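So my sister-in-law Maite Calvo asked me over dinner when she can buy a robot to clear off her dining table. Not a vacuum, she has one of those and it eats shoelaces. She means arms. I said I'd write it up, so this is the thread, sorry in advance.

Short version: some of it, slowly, in a room that never changes. Longer version below.

I spend my days on the Moya project at Suver, mostly table clearing. Pick stuff up, put it where it belongs, leave alone what should stay. My mom thinks I play video games for a living and with the amount of simulation we do she has a point.

People always guess dishes are the hard part. Nope! A mug has a shape you can plan around. It's the flat stuff that kills you. Cards, sponges, a single sheet of mail. You and I slide it to the edge of the table with one finger and pinch it there and never think about it. Try explaining "slide it to the edge" to something that has only been taught "go above the thing and close."

Cloth is the other one. A dish towel never sits the same way twice, and once it's bunched up there's no obvious top or corner to grab.
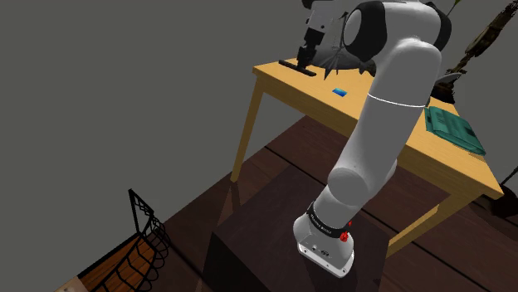

Moya table setup in sim. Blue thing, green book, dark crumpled thing, one arm to sort it all out.

Okay, numbers, people keep asking. Last batch we ran the full table 771 times in sim. Almost 43 percent ended with everything put away and nothing knocked over. I was thrilled. Maite was not thrilled. She said if her kids cleared the table 43 percent of the time she'd take away their phones.

And that's in sim, where the floor is always clean and the lighting does what I tell it. On the real table at Jillgate we tried 13 runs with the same objects and got 6 good ones. Tiny sample, don't quote me. Two of the bad ones were the book. It's heavier than you'd think when you grab it by a corner, and it twists.

The plant is a whole separate argument. My coworker Crescencio Sarmiento wants plants in every test because people have plants. I want them out because leaves are a nightmare for the planner - it either treats them like a brick wall or like air. He's winning so far.

Somebody in the replies brought up shop floors. Yeah, way further along. Same part, same bin, same spot, all day long. A friend over at Plevetero has arms loading trays and they're great at it. Move the tray over a hand's width and she gets a phone call, though.

Would I put one in my own kitchen today? For wiping a bare counter, maybe. For clearing up after my family, no way, I can do the table in the time it takes the arm to think about the sponge.

Next up is towels. Crescencio has a folding idea he swears by - I'll post clips in August if it works, and probably if it doesn't.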